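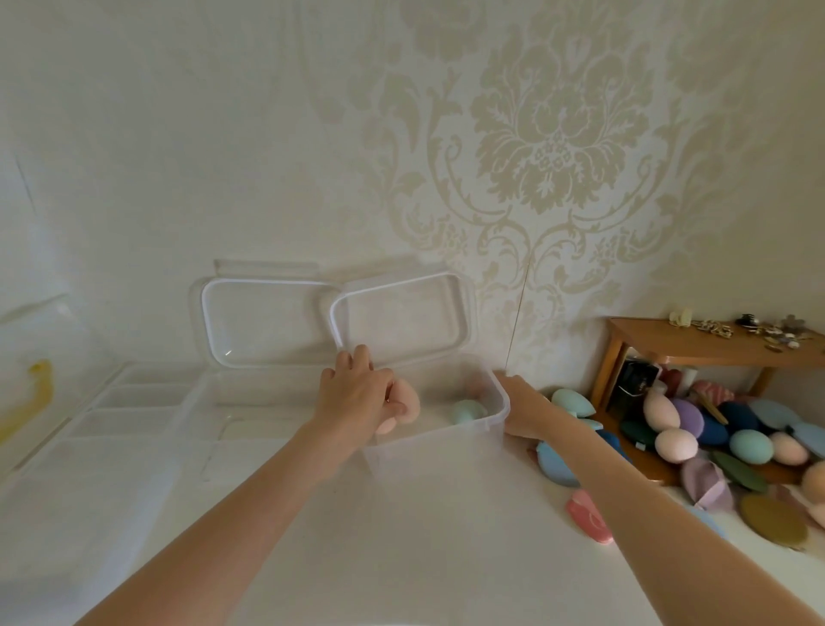
*Makeup sponges into a clear box, one hand steadying the rim.*

I've had the Wukora head recorder for most of July now, and I've grown terribly fond of it, so forgive me if I go on a bit. We gather examples of ordinary tidying for a learning system, and sponges are a lovely thing to start with - squashy, bright, and never lying the same way twice! In all I've kept 215 clips out of 400, which is far better than I managed with the old Skekside.

What I like most is the view. It looks down where you look, so both hands stay in the picture even when you reach right across the table for the last puff in the heap. The strap is kind to the forehead for 40 minutes or so (after that I want a cup of tea and a sit down).

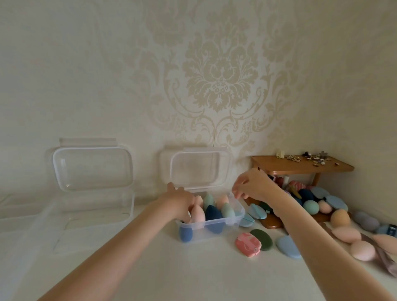
*A fuller box, pink sponge in the left hand, the other hand up by the lid.*

Clear plastic is the hard part. Rekha Goel, who checks my clips, sends back any where she can't find the edge of a box on my white table, and I can't blame the recorder for that, though a simple brightness dial would have been nice. The battery took 15 clips off me one afternoon as well, with no warning beep at all - very cross about that.

Four stars from me, and I'd buy it again.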